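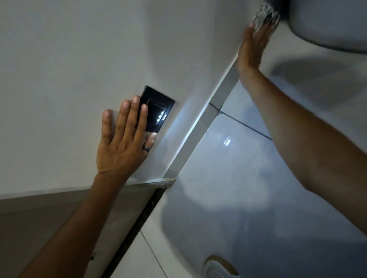 Putting a small stick-on light in a dark bathroom corner

Our bathroom has one ceiling light and it's on the wrong side of the room, so for years the corner by the tiles has been a sort of cave where you find the shampoo by feel. I kept meaning to have a proper fixture put in, and I kept looking at the price of opening up that wall and finding something else to do. Last May I finally went the easy way with a battery LED light and some mounting tape, and I liked it so much that I've since done the hall closet and the spot over the laundry sink (more on that one another time!).

What you'll need

A small battery light rated for damp rooms
Double-sided mounting tape, the foam kind. I used Osik, but whatever your hardware store carries will do
Rubbing alcohol and a clean rag
A pencil and a short level
Painter's tape

Choosing the spot

Wait until evening, turn the main light off, and carry the light around the corner with it switched on. Really do take your time over this. Hold it high, hold it low, then stand where you normally stand and see whether it shines in your eyes. Glossy tile bounces the light right back at you, so moving it a few inches can make a surprising difference. I ended up on the painted wall, close to the corner, with my tiles getting the benefit.

Keep it out of the direct spray, even if the box makes big promises. And if your paint is flaking or still fairly fresh, put the project off, as tape is only as good as whatever it's stuck to. Our paint can said to give it 3 weeks.

Putting it up

Once you've found your place, hold the light there with a strip of painter's tape and live with it for a day. Then mark two corners lightly in pencil and take it down.

Wipe the wall with alcohol, going a little past your marks, and do the back of the light too. Let both dry completely. If you've got a rough patch, go over it very gently with 400 grit paper first and wipe again.

Stick the tape to the light, not the wall, and press it down well before you peel the backing. Set the bottom edge against your marks, check the level, and lean the rest in. Now spread your fingers over the edges and press with a flat hand for a good long minute. Press on the rim, please, and stay off the middle. I brace my other hand on something solid when I'm reaching over the ledge.

Leave it alone overnight, and skip the steamy shower until morning if the household will allow it.

Batteries

Before you stick anything, find out how the batteries come out! My first one, a Vaughan, had its door on the back, and I had to peel it off the wall after almost 6 weeks.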